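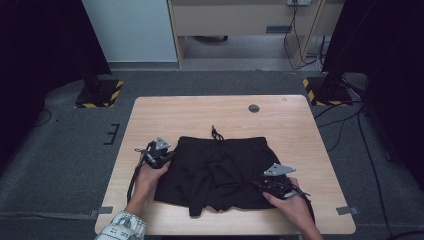
Black shorts on the table, a gripper at each side.

I get asked every few months whether a machine can fold the washing yet, usually by someone who has just folded some. My answer for this September is a qualified no. A machine can fold the washing if you choose the washing, lay it out first and don't mind waiting.

Shorts are a fair test piece. A towel is a rectangle and stays one whatever you do to it. Shorts have two legs, a waistband that pulls the cloth in along one side, and often a drawstring that ends up wherever it likes. Before the first fold comes the flattening, and that is where most of the time goes. The Andstead demonstration I wrote up in the spring managed a pair in 71 seconds from flat, and the company did not publish a time from crumpled. I asked for one and got a brochure.

Jihad Abou Jaoude, who used to run the finishing line at a commercial laundry in Dumdale and now advises on fitting them out, puts the trade's view plainly. His lines got through 3000 pieces a shift, nearly all of it flat linen, and the feeding was still done by hand. "The folder has been solved since before I started," he wrote to me. "Send me something that can find a corner." Personal clothing went to a separate table with two people and a radio.
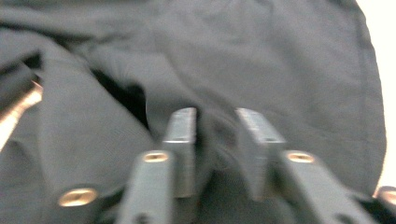 Finding a corner is a sensing problem before it is a gripping problem. A folded edge and a hem look much the same to a camera, and if the fingers close on the fold, the garment comes up doubled and the next step is wrong from the start. Dark cloth makes it worse. With charcoal fabric bunched up like this, the hollow under the thick fold is nearly black, and there is very little there for software to measure depth from. The one straight seam is faint. Two flat fingertips will pinch up a ridge of cloth readily enough, but knowing how many layers are in the ridge is another matter. A person rubs it between finger and thumb and knows at once.

Touch sensors in the fingertips are the usual proposal. Kultotow sells a pad that claims to tell one layer from two, and on cotton sheeting I believe it. On jersey, which squashes, I would want to see the figures for 200 grasps on mixed garments, failures included.

The other route is to collect a great deal of human handling and let the software learn from it. I am less sceptical of this than I was. The two-handed pull that takes the creases out of a leg is hard to write down as rules and easy to show. Whether it carries over from shorts to a fitted sheet is still open.

Kanaan has a folding cell due for trial at nine sites next year, towels and flannels only. I think that is the right scope. I'll post the cycle times when I have them, from crumpled if they will give them to me.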